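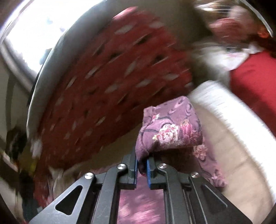
Midside Sewing & Mending Boards > Fabric Care > Do you really prewash everything?

Started by porchquilter, October 2021

porchquilter wrote:
Hi all, I've been reading these boards for a good long while and finally made an account, so please be gentle with me. I inherited my aunt's fabric closet this summer. Florals mostly, she never met a rose print she didn't love, with purples and creams and some very loud oranges that I'm still working up the courage for. I'd like to turn a good part of it into lap quilts for my cousins, and I'm hoping to have them done by December so they can go in the mail with the cookies.

My question is the old one, I'm afraid. My aunt prewashed every single thing she brought home, or so she always told us, but I have no way of telling which pieces got the treatment and which went straight on the shelf. Some feel crisp and some feel soft, and I don't know if that tells me anything. Do I wash it all again? I'm on a well and our water is hard as nails, so doing the whole closet is not a small thing for me. I'd love to hear how the rest of you do it.

bobbin_and_beans wrote:
Welcome, welcome! What a lovely thing to be left, and what a lovely thing to do with it. Wash it all. I know, I know, it's a chore, but I once made a baby quilt with a red border I'd been too lazy to wash, and it came out of its first laundering with pink sashing. The mother was very sweet about it, and I still think about it every time I drive past her house.

Cold water, a small squirt of plain detergent, no softener. Snip a little triangle off each corner before it goes in and you'll get far less fraying and fewer of those awful thread ropes. Take things out of the dryer while they're a touch damp and press them right then, and fold them once they're fully dry.

Otis Nguyen-Tran wrote:
I'm going to be the grump and disagree, though kindly I hope. I've been quilting since my kids were in diapers and I haven't prewashed in all that time except for flannel and anything hand dyed. I like the sizing left in. The pieces cut cleaner, the points match up better, and when the finished quilt gets its first wash the whole thing draws up together and gets that soft crinkly look that people pay extra for. If you wash first you lose a good bit of that crinkle, and you've also spent a weekend at the ironing board.

What I would do is test the suspicious ones. Reds, deep purples, navy, anything that looks like it has a secret. Cut a scrap, put it in a glass bowl of hot water with a drop of dish soap, leave it half an hour, then lay it wet on a white paper towel. If the towel stays white you can go on with your day.

bobbin_and_beans wrote:
Otis, we've been having this argument for years and I'm still fond of you. But what about mixing? She has washed and unwashed pieces in the same pile and can't tell them apart. If one patch shrinks and its neighbor doesn't, that's puckering, and it's the ugly kind.

Otis Nguyen-Tran wrote:
That's fair, and I'll give you that one. I do think people worry about it more than they need to with good quilting cotton, particularly if it's quilted fairly close. Once you have lines of stitching every couple of inches there isn't much room for a patch to go off on its own. But if she's planning to tie the quilts, or leave big open areas, then yes, I'd wash. (I can feel you smiling from here.)

zirura wrote:
Chiming in because I have hard water too and nobody has touched on that part. It can leave fabric feeling stiff, so crisp does not always mean unwashed! I fooled myself that way for ages. What helped me was looking at the cut edges. A piece that has been through a machine will nearly always have a bit of fringe, unless she trimmed it afterward, and the center fold will be softer. Factory folds are sharp and stubborn and sometimes have a faint line of dust along them.

I add washing soda to the load, only a spoonful or two, and it makes a real difference to how the cotton feels.

Dexter Saludo wrote:
Hello porchquilter, and I'm sorry about your aunt. My mother left me her stash as well, and I'll tell you what I did, which may or may not suit you. I measured and wrote it all down first, 437 yards of it, on a legal pad at the kitchen table, and it took me 2 evenings. Then I pulled out only what I needed for the first quilt and washed just that. One quilt's worth at a time. I got to use it and enjoy it without turning the house into a laundry, and if I'd changed my mind about the method along the way there would have been plenty left to do differently.

One warning on older fabric. Before you bother washing anything, take hold of a corner and give it a good firm tug both ways. Some of my mother's had been sitting against bare wood shelves and it had gone weak along the folds. It looked perfect. I'd much sooner have it tear in my hands than in somebody's lap.

bobbin_and_beans wrote:
Dexter, that tug test is such a good tip. And yes to one quilt at a time, I wish I'd thought of saying it.

porchquilter wrote:
Oh, you are all so kind, thank you! I went and looked at the edges like zirura said and about half the stack has fringe, so I believe my aunt was telling us the truth up to a certain point in her life and then perhaps got tired. I've decided to tie the quilts, which I suppose settles it in favor of washing. Sorry, Otis! I'll do the tug test tonight and start with the purples.

Has anyone used color catcher sheets with well water? I have a box but I've never opened it.

zirura wrote:
I have, and they work fine for me. Use two if there's a lot of purple in the load, and don't crowd the machine.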